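Nanami Tamura had the card from the Wasby Comet, and she had the plastic bubble that had once been glued to it. The Comet himself was missing.

She kept the card in the drawer under the till, with the receipt books. It was orange, with a hole punched at the top for the hook and a price of 24p in the corner. Wasby had made cheap toys for newsagents and seaside kiosks, and most were in the bin by the end of the week. The Comet was a spaceman about as long as a finger, with one arm up. He came with a parachute that never opened.

"You could put any spaceman in there," said the man from Kolimholm. He came in every other Saturday and rarely bought. "Who'd know?"

"I would," she said.

"I had one. My brother threw him off the pier."

"On the parachute?"

"On the parachute."

He paid for a packet of tin badges and went out. She wrote the sale in the book and turned the radio up a little.

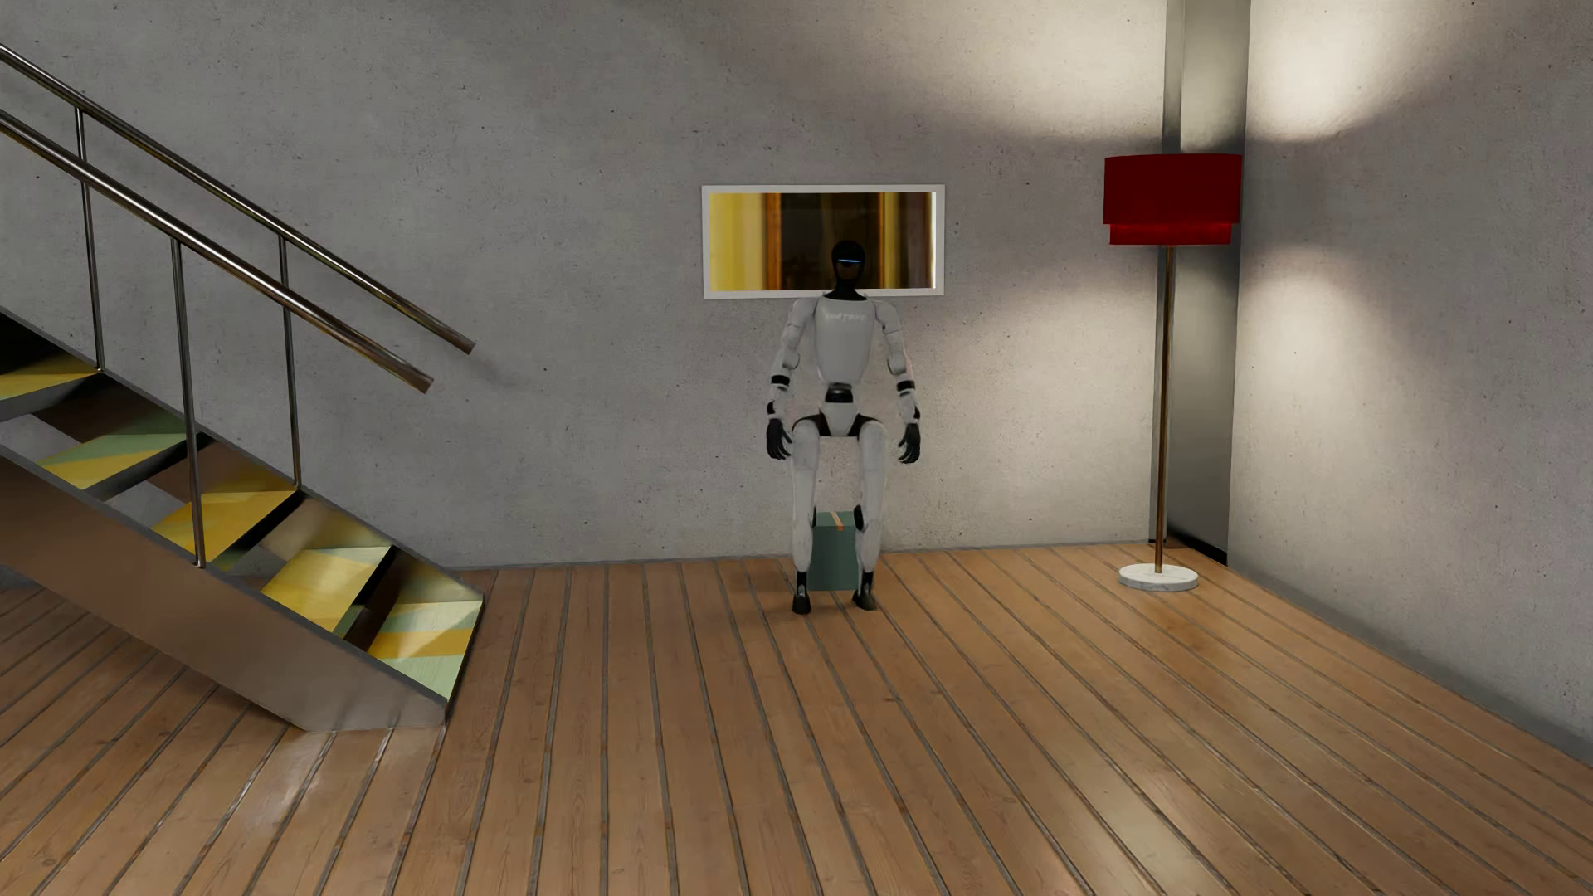

*By the stairs, next to the red lamp.*

The letter came in August. It was from a woman in Plestitberg whose father had run a toy stall there and who was now clearing out his lock-up. She had found Nanami's name in the back of a collectors' newsletter. There were 118 pieces in the lock-up, she wrote, all loose, no cards, mostly animals and soldiers. She wanted them gone in one go. She had put the date at the top in full, Wednesday, August 24, 2022, and under her name she had added: *also some spacemen, arms up, two colours.*

Nanami read that line standing at the door. Then she shut the shop early and rang the number.

"What colours?" she asked.

"Silver and a sort of green."

"Is there a letter on the foot? Under the left one. It would be a W."

There was a long wait. She could hear boxes being shifted, and a dog.

"I haven't got my glasses," the woman said. "There's something. It might be a W. It might be an M if you hold him the other way."

They settled on a price for the lot, with carriage, and it was more than Nanami had meant to spend. 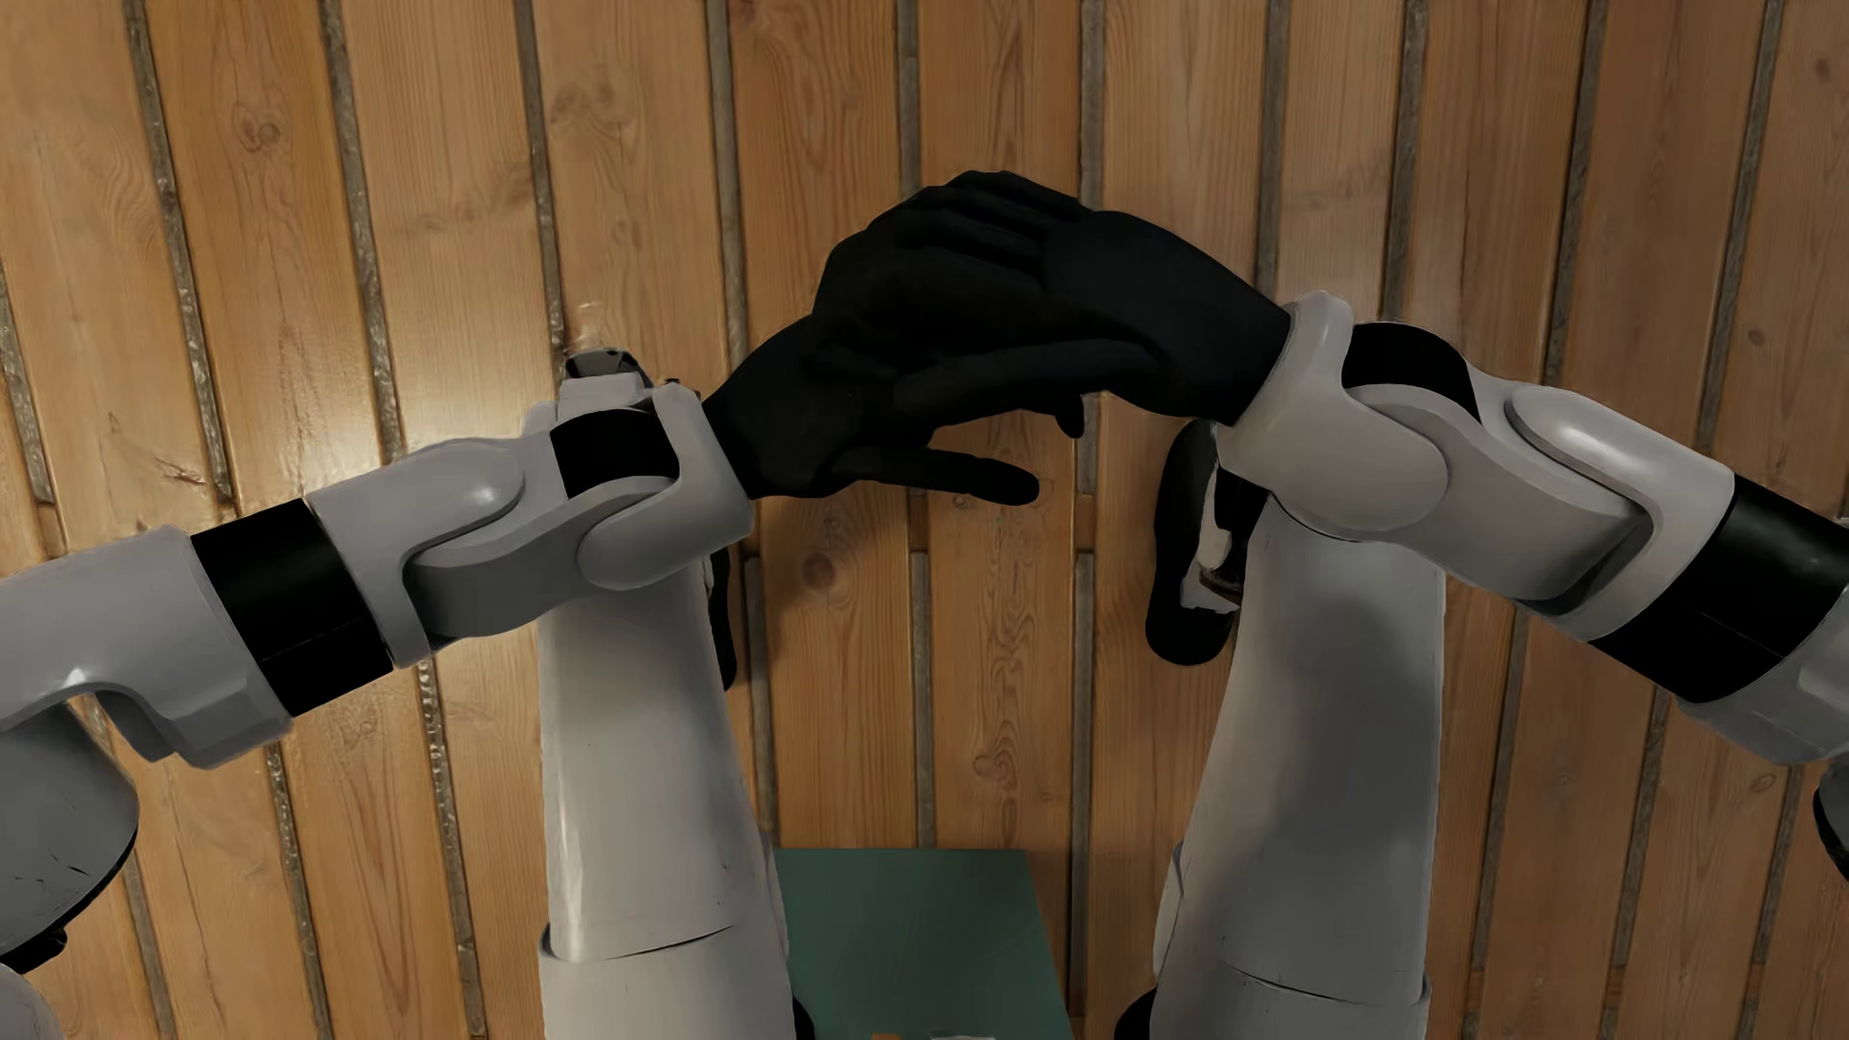 *Hands together over the floorboards.*

The parcel took nine days. She opened it on the counter after closing, with a tea towel spread underneath so that nothing would roll. The soldiers were poor. The animals were better than she had expected - there was a Talavera zebra with both ears, and she knew someone who would want it.

The spacemen were at the bottom in a freezer bag. She tipped them out and turned over the first silver one. M, or W. She fetched the card from the drawer, and the bubble, and set him inside.

He was too tall. His raised hand stopped him going in by the width of a match.

She tried the green one. He was the same figure but from an older mould, worn down, with a blunt hand and a thinner base. He went in with a small click and lay there looking up at her through the yellowed plastic.

She had always thought the Comet was silver. The drawing on the card was silver. She looked at it for a while, then got out the glue, put it back again, and went to see what there was for tea.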